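Sorting Utensils in a Shared Kitchen
Project report, Ansel Wojcik
Advisor: Marjorie Yeoman

1. Background

The kitchen on the second floor of Thibodeaux Hall is used by 54 students. In January the utensil drawer was taken out, and since then everything has been kept in one wire basket. People complained that they could not find a spoon. My project looked at how the basket is used and whether a simple rule for the compartments would help.

2. Setup

The basket is silver metal with a handle along one side. For each trial it was put on a bare stretch of the large table, away from the dish rack. The ladle went in with the other metal utensils at the right end.

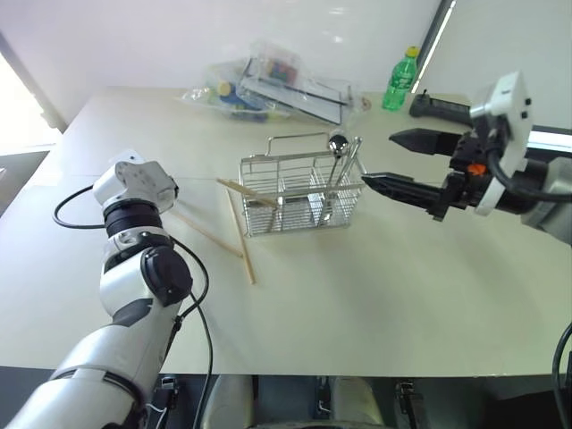
3. Method

I ran 10 trials over two weeks. In each one a student was given a mixed pile and asked to put it away. In five trials there was no rule. In the other five the rule was metal on the right, wood on the left. I wrote down where each piece ended up – the forms are in the appendix.

4. Results

With no rule, the metal pieces were spread over every compartment. With the rule, only two pieces were put in the wrong place. Chopsticks were the slowest item, and several students left them for last.
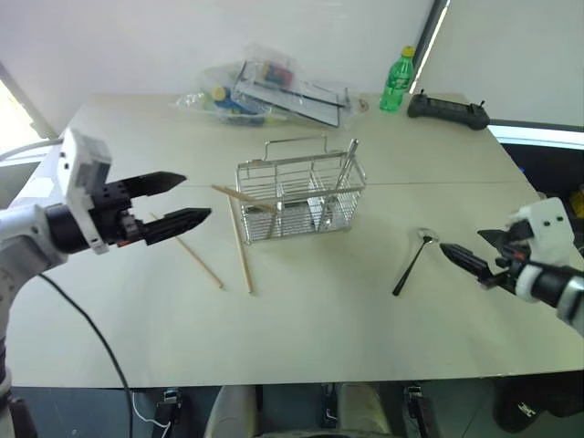
Figure 2. Wire basket with metal utensils toward the right end and light wooden chopsticks near the left part.

5. Next steps

Label the compartments and repeat the trials with forks added.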